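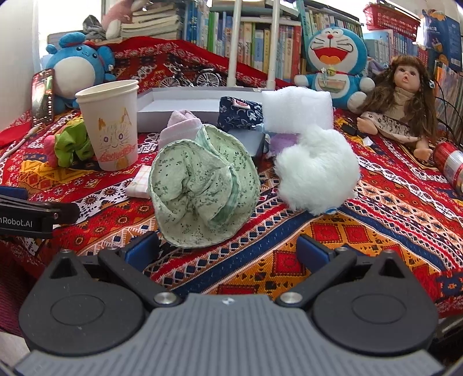 O quarto arrumado por alguém que não mora nele

A Bermont aluga um serviço, não vende um robô, e faz questão de repetir isso no contrato, no site e na voz de quem atende o telefone. Paga-se a mensalidade, chega uma caixa, e a partir daí uma garra de dois dedos passa a tratar da tralha miúda da casa. Fiquei com ela 30 dias em Undville.

Saulius Kütt veio montar tudo e demorou quase duas horas, uma delas à procura de uma tomada. Olhou para a minha mesa, para a toalha vermelha cheia de losangos, para o Doraemon de boca escancarada, e perguntou se eu não preferia começar por uma superfície lisa. Não preferia. Quem tem superfícies lisas não precisa de assinar serviço nenhum.

O plano chama-se Mollel e inclui 26 tarefas, das quais usei 9. Com panos, a garra é de uma paciência de tia-avó: fecha devagar, puxa, hesita, volta a puxar. O verde de florzinhas, que eu largo sempre amarrotado, foi parar à pilha certa quase todas as vezes. Os elásticos de cabelo são outra conversa. O cor-de-rosa foi entregue com solenidade em cima dos livros, e lá ficou até eu precisar dele.

O copo de papel com cara de gato resistiu melhor do que eu esperava – os dedos azuis ajustam a força e não o amolgaram. Já a bicicletinha de metal obriga o sistema a uma longa meditação sobre os raios das rodas, no fim da qual pede ajuda humana. Fui eu a ajuda humana. Também pago a mensalidade.

Aušra Lepik, do apoio ao cliente, atendeu-me às sete da tarde sem música de espera e explicou que os objetos felpudos exigem uma calibração à parte. A calibração custa extra. Fi-la, e o objeto branco de pelo comprido passou a ser levantado em vez de penteado.

A concorrente Cirnstead é mais barata e só recolhe peças rígidas, o que na minha casa lhe daria um dia de trabalho bastante curto. Renovei a Bermont por mais 2 meses, sem os elásticos – esses continuam a meu cargo.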